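Danai Chrysikopoulos has run the night desk at the Collasstead ferry office for 3 winters and she still can't sleep past four. We talked at her kitchen table, her phone face down, buzzing the whole time.

"You get used to people yelling," she says. "You don't get used to the quiet ones." The quiet ones miss the last boat and just sit. Her uncle Makis had the job before her. Taught her one thing — never guess at the weather out loud.
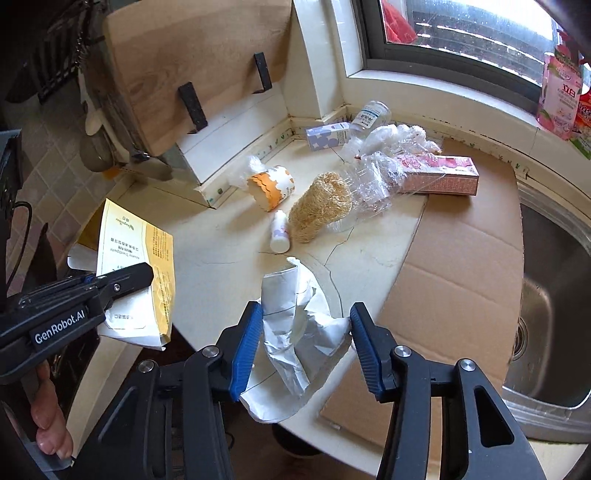 The night of the fog

Last August, 299 passengers, no boat. She had blankets for 100. "So I called Evdokia Vrettos, who has the bakery, and I said how many rolls have you got. She said how many do you want." The rolls came over in a fish van. Vangelis Andreadis drove it, badly she says, with one headlight.

Did the company thank her? Long laugh. "They sent me a form." It was four pages and wanted to know who authorised the rolls. She wrote her own name on every line and mailed it back. Never heard anything. 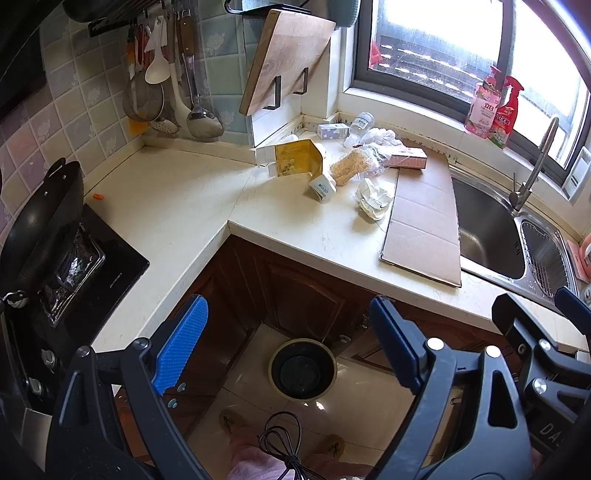 She eats at odd hours, always has since the job started. Dinner is at six in the morning, breakfast whenever. A big black wok by the cooktop, the sink a few steps along the counter, and she says that's her whole social life in winter. Fried rice mostly. Her mother thinks its a scandal.

Would she go back to days? They offered, in spring. "I said let me think and then I didnt think." The harbor at 3 a.m. is hers, she says, the lights, the one dog. She starts again tonight at ten.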